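Unit 4: Planning the budget for a robot work cell

The Ratadari teaching cell handles two jobs, computer teardown and fixture work. Price the arm and the tooling on separate lines. For the Abella gripper, allow $3000, plus $425 for a spare set of fingers.
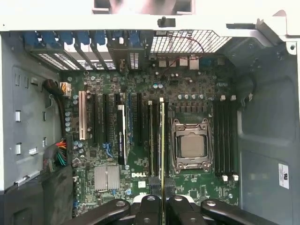

Should spare parts come out of the first-year budget?
Put them in the first year, on the same purchase order as the gripper. Later orders go through Bamo and take 8 weeks.

Fixtures go on their own line. Printed boards are cheap to make again when a part changes, but the base under them has to be bought once and kept. Set aside $1000 for the base and mounting hardware.

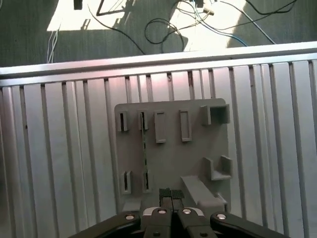 Add the hours needed to redraw a fixture to the labor line, at the shop rate. Fusing them into the hardware total makes quotes hard to compare. Bring your Fotusex cost sheet, filled in through line 12, to the June review.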